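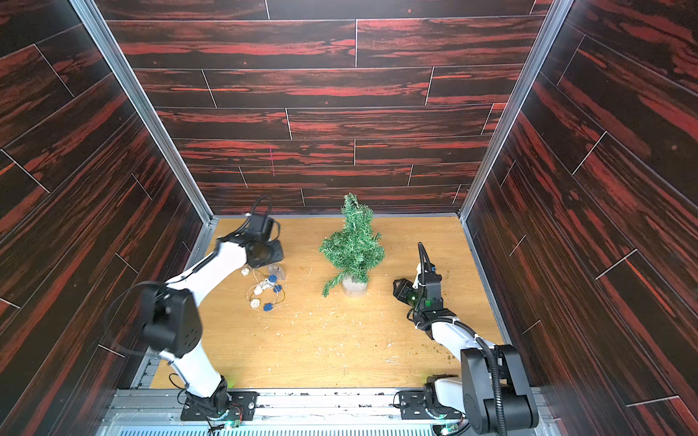 Cell 2 at Hatent runs two arms on a shared aluminum rail, and keeping it in working order takes more hours than programming it. The arms are used for handling trials on soft and tangled goods, the kind of work that sheds. A recent task pairs a tinsel tree in a clear pot with a strand of fairy lights strung with wicker balls and fuzzy blue ornaments. The tree leaves green needles and pale flecks across the tabletop, most heavily around its own base and toward the right arm, and dark specks on the rails at the front. A vent grille sits low between the two mounts, where anything swept forward will end up.

Lawal Ibrahim, who maintains the cell, cleans it before he checks anything else. He parks both arms high, cuts motion power at the cabinet and vacuums from the back wall forward, finishing with the rails and the grille. Compressed air is banned. It drives tinsel into the finger slides, and the film on tinsel is thin enough to pack into a gap and stay there. He found that out in February, when the left gripper began reporting a closed position with its fingers still apart. The slide came out, was wiped down and went back in with a light coat of grease. The job took an afternoon.

Cables come next. Each gripper is fed by a black cable that arcs over the top of the tool, and the size of that loop is a compromise. Too short, and it pulls at the connector when the wrist turns to its limit. Too long, and it can catch on a branch or drop in front of the camera. Ibrahim sets the loop with the wrist at full rotation, then runs the joint back and forth at low speed and watches the connector. The ribbed conduit on the right shoulder gets the same treatment. Brarier, which built the cell, supplied ties that were rated for the load but left a hard edge against the jacket. They have been replaced with hook-and-loop straps.

Mounting bolts are checked against paint marks. If a mark has moved, the bolt is torqued again and the arm's base position is measured from a fixed point on the rail. A base that shifts by a small amount is hard to spot by eye and easy to spot in the data. Both arms work close together, one on each side of the same object, and an error in either base shows up as a miss at the fingertips.

The service interval is 4000 cycles or 17 days, whichever comes first. Ebrahimi, the integrator, had proposed a longer one based on work with rigid parts. Ibrahim shortened it after the slide fault and has not had a repeat. Finger pads are swapped at the same time, in sets, so that wear stays even across a gripper. The pads are a stock Andow part and go on with two screws each.

Restart takes 5 minutes. Each arm homes alone, then both run a slow pass over the bare tabletop with the grippers open. The tree goes back in last.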